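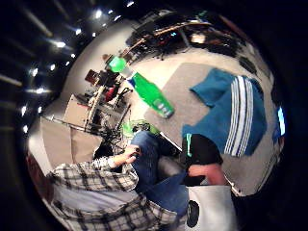

How to compare two hand-held grippers on the floor, with a bottle and a towel

If you have two hand-held grippers on the shelf and somebody has asked you which one the group should buy more of, you will probably be tempted to do what I did the first time, which was to pick things up with one for an afternoon, pick things up with the other the next day, and then write down whichever one I happened to like. I did that with the Sultex and the Zelenák grippers and had to do the whole lot over again, so what follows is the way I do it now. It takes a long morning for each pair of grippers and you don't need an arm at all for the first part.

What you'll need

Both grippers, with the same wide-angle camera on each. If you only have one camera, move it across and allow time for that.
A plastic bottle with a screw cap. Ours is bright green, a long one that tapers a little.
A bath towel or a large hand towel, ideally with stripes.
A flat rug or mat. Grey is good.
A kitchen scale and some masking tape.
Old trousers, and something to kneel on if your knees are like mine.

Getting the floor ready

We work on the rug in preference to a table, and visitors do ask about it. On a table you tend to stand in one spot and reach, and every grasp comes in at much the same angle. Down on the floor you shuffle about, lean, twist your wrist and generally behave more like a person tidying up, and the weaknesses of a gripper come out much sooner. A round bottle will also roll happily off a table and you'll spend half the morning fetching it.

Put the rug down so that it lies flat and choose a place for the bottle and a place for the towel beside it. Mark the two ends of the bottle with little bits of masking tape. The towel can't be marked in the same way, so I simply drop it, fold one corner over and leave it. It will be a bit different each time and that's perfectly all right, as long as it's a bit different for both grippers.

Keep the bottle on its side, lying on a slant to where you sit. An upright bottle is too easy, and either gripper will manage it all day long. Lying down, it makes you decide whether to come at it across the middle or nearer the cap, and you get a slippery curved surface against a soft rug, which is where the finger pads earn their keep.

Checking the camera first

Before you grasp anything at all, sit down where you mean to sit, hold the gripper as you would at the start of a run, and look at what the camera gives you. With a fisheye lens you'll get a round picture with black corners and a great deal more of the room than you bargained for - your own knee and sleeve, the desks at the far side, every ceiling light bent round in an arc. Your own arms and legs will always be in there somewhere, so don't fret about those. What you do want is the bottle near the middle of the view and the whole towel inside the circle.

Stripes are a great help at this point. Three white lines down a blue towel show you very quickly how much the lens is bending things, and if you swap the camera from one gripper to the other you can compare the stripes and see whether you've mounted it at the same tilt. I was a good few degrees out on the Zelenák mount and would never have spotted it with a plain towel.

Look at the brightness too. Glossy plastic picks up a streak of light along one side, and if the exposure is set too high the streak spreads and you lose the edge of the bottle altogether. We started with the exposure time at 4000 microseconds and came down to 2000, which left the rest of the room a little murky but kept the bottle nice and clear. Set it by hand and write it down. Auto exposure will drift as you lean over and put your own shadow on things.

Weighing and balancing

Put each gripper on the kitchen scale exactly as you'll use it, with camera, cable and strap. Ours came out at 476 grams for the Sultex, and the Zelenák was a fair bit heavier. Weight by itself didn't trouble me as much as I expected. Balance did. The Zelenák carries its camera further forward, and by the end of a set my wrist had begun to droop and the fingers were touching the rug before they reached the bottle.

Running the grasps

I do 200 grasps with each gripper, half on the bottle and half on the towel, and I swap grippers every ten or so. This swapping is a nuisance and it is the part I'd most like you to keep. You get better as the morning goes on, and then you get tired, and if you run one gripper straight through and then the other you are mostly measuring yourself.

For the bottle: start with the gripper above the rug at about knee height, close on the middle, lift, hold for a slow count of three, and put it back between the tape marks. Count it as a slip if the bottle turns in the fingers, even if you don't drop it. A turned bottle is no use to anyone who wants to unscrew the cap afterwards.

For the towel: pinch the folded corner, lift until the towel is clear of the rug, then lower it. Count a miss if you close on nothing, and make a separate note if you've picked up the rug as well. That happened far more often than I'd have guessed with the wider Sultex fingers, and scarcely at all with the narrow ones.

Say the result out loud as you go if your recording has sound, or keep a pencil and paper by you. Don't rely on sorting it out from the video afterwards. I've tried, and it was a miserable Sunday.

If you can, get somebody else to do a second round. Volkan Karakaya did ours, and he has much larger hands than I do and found the Sultex trigger cramped, where I'd thought it very comfortable. We would have ordered the wrong size for the Vedville site if we'd gone on my opinion.

Reading the results

Keep the bottle and the towel apart when you add up. Our two grippers came out nearly level overall, but the Sultex was clearly better on the bottle and the Zelenák was clearly better on cloth, and a single score hid that completely. The Bidgate lot mostly fold laundry, so they took the Zelenák with a shorter camera bracket. We kept the Sultex here.

Wipe the finger pads before you put everything away. Rug fluff gets into the grooves, and the next person will wonder why the bottle keeps turning.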